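Search the help pages Go

Wrist camera frames smeared while the arm is moving – drop them or keep them?

I am collecting demonstrations for a pick-up task: toy cubes on the floor, two arms, one small camera at each wrist, a person driving by hand. So far I have 457 episodes and the target is 1000 by the end of May. When I step through the recordings, the frames from the approach are often blurred. The colours of the cubes survive but the patterns printed on them do not. Frames from the slow part just before the grasp are mostly fine.

Two things I need to decide before going on. Should I filter out the blurred frames before training, and should I tell the operators to drive more slowly? The policy only has to pick up a cube and put it in a tray. It does not have to tell one cube from another. Exposure is on automatic at present. The room has a large window, and most of our sessions are in the evening.

Surnstead

Drop them. Run a sharpness score over every frame and throw away anything below a threshold. Blurred pictures are bad data and you will only teach it noise. We did this at our place and the set came out much smaller but cleaner.

Tukwood

I would not do what Tukwood suggests, at least not frame by frame. If you remove single frames from an episode, the time step between the remaining ones is no longer constant, and the recorded actions no longer line up with what the camera saw. A policy that predicts a short run of actions will be trained on jumps that the arm never made. If an episode is bad enough to worry about, remove the whole episode.

The other point is that the arm will move when the policy is running too, and the camera will blur then as well. You want those frames in the training set. For a task where any cube will do, colour and rough position are enough during the approach. If you later want it to pick by printed pattern, the answer changes and you will have to fix the camera first.

What I would do, in this order:

Turn off automatic exposure. In the evening it lengthens the exposure to make up for the missing daylight, and that is where most of your smear comes from. Set it by hand to a short value, raise the gain, and add a lamp if the picture gets too noisy. Lock the white balance at the same time. Write the values into the episode metadata.

Leave operator speed alone, within reason. Slow demonstrations give a slow policy, and operators who have been told to go slowly tend to stop and start, which is worse to learn from. We had 2 operators with very different habits and ended up asking only for one continuous approach without pauses.

Check the timestamps. Blur is often blamed when the real fault is that the camera lags the joint readings by 6 frames or so. Tap the gripper on the floor and compare the jolt in the picture with the jolt in the joint data.

Keep the episodes you have. Tag them with the old exposure setting, collect a batch with the new one, and train once with and once without the old batch. Test both on the same cube layouts – scattered loosely, some near the wall, some close to the gripper – and let the success rate decide.

Arif Uddin

Agree with Arif on the timestamps. Ours were out for weeks and we spent the time cleaning lenses. I would also score sharpness per episode and store it as a column without filtering on it. It costs nothing and you can sort by it later if one operator or one arm looks odd. My own approach frames look much like the one at the end of this post, and I keep them in.

Ikhsan Govindasamy

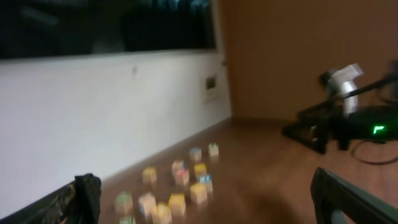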